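Sorting the offcut bin, part two

01/09/2024

Part one covered the shelving. The bin is the bigger job, and I put it off through most of August.

The bin is a metal one, open at the top, and everything short enough to be a nuisance on the rack ends up in it. My rule had been that anything under 527 mm goes in. That was the clear width of the old Evholm shelf, which I no longer own, so the rule had outlived its purpose by a fair margin.

I emptied the lot onto a drop sheet and sorted by material first, length second. Doing it the other way round means handling each piece twice. Mild steel flat went in one row, aluminium angle in another, and the odd lengths of tube in a third. Anything I couldn't identify got a file stroke and a magnet. Whatever was still a mystery after that went to scrap.

The count came to 129 pieces. I kept the ones that met either of these:

Longer than 20 cm, straight, both ends square or near it.
Any length, if it is a section I can't buy locally in single lengths. The Zellach tube falls under this.

Pieces with old weld on them went out, with five exceptions that already had useful holes drilled.

For dividers I tried the Prakus plastic inserts. They are made for a straight-walled tub and leave a wedge of dead space at each end, so small bits slide down and collect under them. I have gone back to cut-down paint tins, which stand on the floor of the bin and don't care about the walls. The Nyitrai labels stick to the tins well enough if the metal is wiped with metho first.

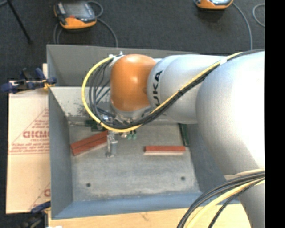 Sloping sides are the main drawback of this style of container. The nominal size is measured at the rim, and the usable floor is a good deal smaller, so a length that drops in neatly at the top will wedge on the way down. The left wall shows the taper clearly enough, narrowing toward the floor. I now measure at floor level and cut the long pieces to suit, or stand them on end at the back.

Smooth walls are worth having, all the same. Swarf and grit brush down to the bottom without catching, and a magnet in a plastic bag picks up the steel portion in a couple of passes. The aluminium has to be vacuumed.

Next is the fastener drawer. I have bought the smaller tins for it already and still need to decide whether metric and imperial get separate rows.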